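Small items falling through slotted plastic basket — line it or replace it?

Posted in Storage & Organizing

Vilmos Pintér
I keep spare hardware, cable ties and short leads in plastic baskets with slotted sides, on open shelving. Anything thinner than a pencil works its way out through the slots. I have 30 of these baskets and would prefer not to replace them. Is there a cheap liner that holds its shape? Fabric sags after a month and plastic bags collect dust. The shelf is 4 inches deeper than the basket, so outside dimensions are not a problem.

Euan Forsyth
Use heavy kraft paper or thin card. Measure the inside of the basket at the base, since most of them taper. Add the wall height to each side, minus half an inch so the liner stays below the rim. Crease all the folds before fitting, then press the corners in by hand. Thin knit gloves help, as the cut edges of stiff paper are sharp.
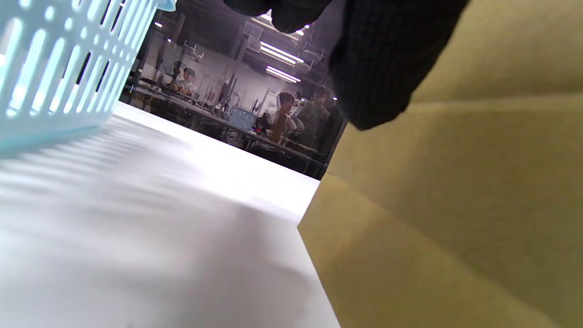

Light blue slotted basket and folded kraft paper or thin card on a white tabletop.

Do not tape the liner to the plastic. Fold the spare paper at the corners flat against the short sides and put one staple through each — paper to paper only. Mine have been in use since September. Replace when the base creases start to split.

Tamás Oláh
just buy solid bins

Brendan Mac Carthaigh
Euan's method works for dry goods. For anything oily, use a Surnau tray insert or cut down a food container, because paper wicks. Also check the grain: paper folds cleaner along it than across it. If a test fold cracks, turn the sheet 90 degrees and try again.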